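Section 9. Setting Up the Water Level Logger in an Observation Well

9.1 Scope

This section covers the installation of the Odanex water level logger in an observation well enrolled in the Dirkwood Groundwater Program. It applies to wells with a casing of 2 inches or more in inside diameter. Wells that also serve a household or livestock pump are covered in Section 11 and must not be fitted using the steps given in this section.

Site hosts may be present during installation but are not expected to take part. The host agreement must be signed before any equipment is lowered into the casing. Signed agreements are held by Keisha Mbeki at the Dirkwood office, and a copy travels with the site folder.

9.2 Before Leaving the Office

1. Confirm the well number in the site folder against the number on the enrollment list. Where the two differ, contact the office before traveling.

2. Check that the logger serial number matches the number written on the inside cover of the field book.

3. Charge the Wenda reader until the charge light stays green. A flashing light means that charging is still in progress.

4. Set the reader clock to standard time. The program does not use daylight saving time in any record, including records made in August.

5. Measure the suspension cable. The standard cable is 80 feet long. If the depth to water on the enrollment form is greater than the cable can reach, request a longer cable from Gus Whitfield. Do not join two cables.

6. Pack the manual water level tape, the well cap wrench, the disinfecting solution, clean towels and a spare set of desiccant packs.

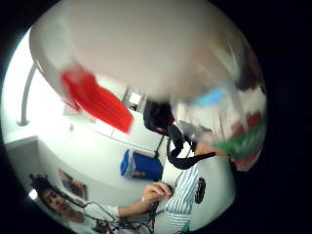
7. Leave the logger in its transport sleeve until it is needed at the wellhead. The pressure port is easily blocked by grit, and a blocked port produces readings that look normal for several weeks before they begin to drift.

Note: Loggers returned from another site must be cleaned and checked by the office before they are used again, even if they were in the well for only a short time.

9.3 At the Wellhead

1. Park away from the well pad and downhill of it where the ground allows.

2. Inspect the casing, the pad and the cap. Record any cracks, standing water, insect nests or signs of tampering on page one of the site form.

3. Remove the cap slowly with the wrench. Stand to one side while doing so and allow the well to vent before leaning over it.

CAUTION: Some wells in the Boros valley release gas when first opened. If an odor is present, replace the cap loosely, move upwind and call the office. Do not continue on the same visit.

4. Wipe the first section of the manual tape with disinfecting solution and let it air dry.

5. Lower the tape until the signal sounds. Read the depth at the marked measuring point on the casing rim. If there is no mark, make one on the north side with the paint pen and describe it on the site form.

6. Raise the tape a short distance and repeat the reading. The two readings must agree to within two hundredths of a foot. If they do not, continue until two readings in a row agree, and write down every reading taken. Readings are never erased; a single line is drawn through any entry made in error, with initials beside it.

7. Lower the tape to the bottom of the well and record the total depth.

9.4 Programming the Logger

The logger is programmed at the wellhead so that its first reading can be compared with the manual reading taken in 9.3.

1. Connect the logger to the Wenda reader. The connector turns to the right and stops with a click. It should not be forced.

2. Select New Site and enter the well number, including any leading zeros.

3. Select the program interval. All Dirkwood wells use the hourly setting unless the site folder carries a yellow sheet signed by Inês Louro.

4. Enter the manual depth to water in feet and hundredths.

5. Choose Start at Next Hour. The reader displays the start time and asks for confirmation.

6. Write the start time on the site form before disconnecting.

Note: If the reader shows "Memory in use," an earlier record has not been downloaded. Download it before going further. Starting a new site clears the memory and the earlier record cannot be recovered.

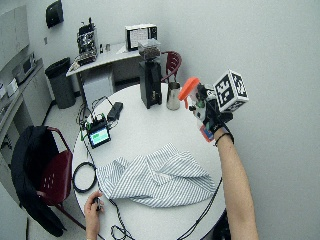 9.5 Lowering and Securing the Logger

1. Attach the cable to the logger with the supplied clip. Pull firmly by hand to test the connection.

2. Rinse the logger and the lower part of the cable with disinfecting solution, followed by clean water.

3. Lower the logger by hand, keeping the cable clear of the casing edge. It should rest below the lowest water level recorded for the well and at least 9 feet above the bottom.

4. Fasten the cable to the hanger bracket. Make sure that there is no slack between the bracket and the logger.

5. Mark the cable with tape at the bracket. At later visits, a mark that has moved means the logger has slipped, and all readings since the last visit must be flagged.

6. Replace the cap, tighten it and attach the program tag. The vent hole must remain open.

CAUTION: Never drop the logger or let the cable run freely through the hands. An impact with the water surface can damage the sensor and is not covered by the equipment agreement.

9.6 Cleaning Up

Disinfecting solution is mixed fresh at the office for each day of field work. Any solution left at the end of the day is returned to the office and must not be poured on the pad, into a ditch or near a stream. Containers must carry a label stating the contents and the date of mixing. Containers without a label are treated as unknown and handed to Jericho Talavera for disposal.

Used towels go in the sealed bag and not in the host's trash. Tapes and wrenches are wiped down before they are placed in the vehicle.
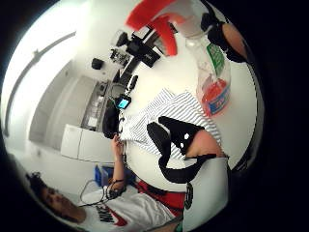 Trigger spray bottle with red head, tipped on its side.

9.7 Closing the Visit

1. Wait for the first scheduled reading and check it with the reader through the cap port. The value should match the manual depth to within five hundredths of a foot.

2. If it does not match, wait for the next reading. Cable stretch and temperature can affect the first value.

3. If the second reading also fails, remove the logger, record "Not installed" on the site form and return the unit to the office.

4. Leave the host card with the resident or at the agreed place.

5. Submit the site form to Rochelle Kapoor by 5:00 p.m. on the next working day. Forms without a measuring point description are returned to the installer for completion.

Return visits and data downloads are described in Section 10.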